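分类：走访记 > 开源硬件 / 桌面机械臂
搜索本站　请输入关键词　搜索

去了趟Illura工坊的开放日，17 Apr 2024，边坐车边打的，先记下来再说，乱就乱吧。

地方不好找，院子最里头那栋，三楼，货梯停了走楼梯。门口贴张纸写着“请进，小心地线”。签到、领贴纸，然后没人管你，自己转。一楼是木工，味道很大，没多待。二楼缝纫和陶艺，也略过。直奔三楼。

三楼那个项目叫Briltivix，共用工作间里几个人下班后攒的，目标是让机械臂收拾厨房小东西。牵头的是Alfredo Cabanatuan，说话飞快，中英文混着来，我录音笔还忘了开，以下全凭脑子。他说立项是去年July，中间停过两回，一回缺钱，一回搬家具把控制板压了。现在账上记着材料花了247块的，只是夹爪那一块的线材和螺丝，大件另算，他没细说我也没追。
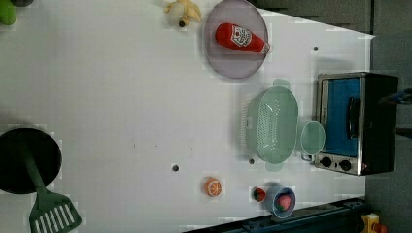
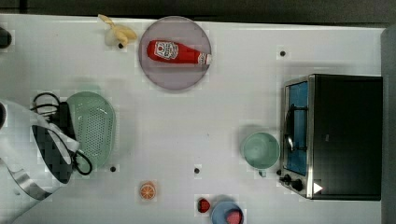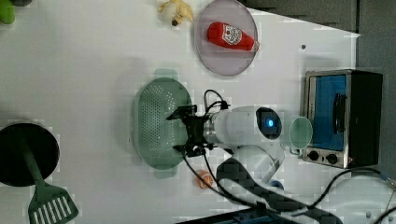
我自己最想问的是走线。家里那台Naylor折腾了小半年，每次手腕转过去，线就绷，绷完就丢信号，查得人想砸。Alfredo的办法很土：线留长，宁可松着绕个弯，也别贴着臂身扎死。夹爪停在绿色沥水篮上方那会儿，黑线就是从夹爪顶上拱起一圈，另一根从下面拖到桌面上，看着不利索，可我回去打算照抄。他还说扎带只在不动的那一节用，活动关节一律不扎，之前扎过，磨破了6根。底座后头的接头全换成带锁的了，这个贵一点，值。

又问标定。说是每次开工前先跑一遍，23个点，嫌烦也得跑。偷懒过一次，结果偏得离谱，整个下午白干。软件用的是自己改的一套，叫Raditz，界面丑得要命，按钮全是英文缩写，只有写的人看得懂。文档在写了在写了（原话）。能不能给我一份，他说等理干净，我说不干净也行，最后加了联系方式。

旁边一位大哥问能不能真洗碗，Alfredo摇头，先把拿和放做稳，水的事以后在说。大哥又问要不要加触觉，两人聊了好久力矩，我听懂一半。

几个杂项：
开放日人比想的多，想细聊的早点去。
三楼插座紧张，自带排插。
咖啡免费，难喝。
夹爪指头的图纸可以拷，带U盘，我没带，亏了。

回来路上顺手下单了3米软线，还有一包接头。等到货先把Naylor的手腕那段拆了重走，走完再发一篇，图会多拍点。标定那套步骤我记在本子上了，字太潦草，有两行自已都认不出来，得再问问他。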